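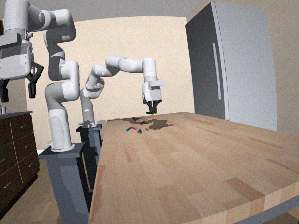
図1:シミュレータの台所シーン。2台のアームのうち、奥のグリッパーがテーブルの小物の上にあります。

# 遠隔操作でお手本データを記録する手順(Luvia 環境)

このページでは、シミュレータ Luvia の中でロボットアームを遠隔操作し、小物をつかむ作業のお手本を記録する方法を説明します。インストールは終わっているものとします。私は日本語が母語ではありませんので、分かりにくい文がありましたら、お知らせください。

## 用意するもの

- Luvia が動くパソコン
- 手で持つコントローラ(私は Fladum を2本使っています)
- 記録用のツール Gikier
- 空き容量のあるディスク

Fladum は1本でも練習できます。その場合、もう1台のアームは初期姿勢のまま止めておきます。

## 1. シーンを開く

Luvia を起動して、台所のシーンを選びます。木の天板のテーブル、冷蔵庫、引き出しの付いた棚がある部屋です。アームはどちらも白で、濃い灰色の台座に付いています。

小物の配置は乱数で決まります。同じ配置で何回も練習したいときは、シード値を固定してください。私はいつも 1893 を使います。この数字に特別な意味はありません。

## 2. コントローラを割り当てる

設定画面の「入力」を開き、左手のコントローラを左のアームに、右手のコントローラを奥のアームに割り当てます。ここを逆にすると、画面を見ながら操作するときにとても混乱します。私は最初の日に逆のまま1時間練習してしまい、直したあとでまた覚え直しました。

次に、手の動きとアームの動きの比率を決めます。初めての方は 0.5 がよいと思います。手を10センチ動かすと、グリッパーは5センチ動きます。慣れたら 0.8 ぐらいまで上げても大丈夫です。

## 3. 小物の上まで動かす

記録を始める前に、一度ゆっくり動かしてみます。

1. クラッチボタンを押しながら、グリッパーを目標の小物の真上に移動します。
2. 指を開いたまま、天板から少し高いところで止めます(図1の奥のアームのような状態です)。
3. 視点を横に切り替えて、高さを確認します。
4. 手首を回して、指の向きを小物の長い辺に合わせます。

図1のピンクの棒のような細長いものは、端よりも中央をつかむほうが安定します。灰色の小さいブロックは、アームの影の中にあると見えにくいです。そのときは設定で影を薄くすることができますが、記録のときは必ず元に戻してください。途中で影の濃さが変わると、学習のときに困ります。

## 4. 記録する

Gikier の画面で「待機」を押し、コントローラの引き金を2回引くと記録が始まります。1回のお手本は900ステップまでです。これを過ぎると自動で止まり、ファイルには「未完了」という印が付きます。

操作のこつを書いておきます。

- 下ろすときは、まっすぐ下に動かします。斜めに入ると、隣の小物を押してしまいます。
- 指を閉じたあと、一呼吸待ってから持ち上げます。
- 迷ったら止まらずに、その回は捨てて最初からやり直します。長く止まっている部分が多いデータは、あとで切るのが大変です。

## 5. 確認と保存

記録が終わったら、再生して見ます。早送りでもかまいませんが、つかむ瞬間だけは普通の速さで見てください。指が小物にめり込んでいる回は削除します。

私の場合は、14回記録して、使えるものは9回でした。最初はもっと少なくても心配しないでください。

保存形式は「標準」と「Wouters」の2種類があります。Wouters 形式には関節の速度も入りますので、あとで計算する必要がありません。ファイルは少し大きくなります。

## うまく動かないとき

**アームが震える。** 比率が高すぎるか、コントローラの位置が正しく取れていません。部屋の照明を変えると直ることもありました。

**手首が急に回る。** 関節が限界に近いです。クラッチを離し、自分の手を楽な位置に戻してから、もう一度押してください。

**引き金を引いても記録が始まらない。** Gikier を Luvia より先に起動すると、このようになります。両方を閉じて、Luvia から順番に起動してください。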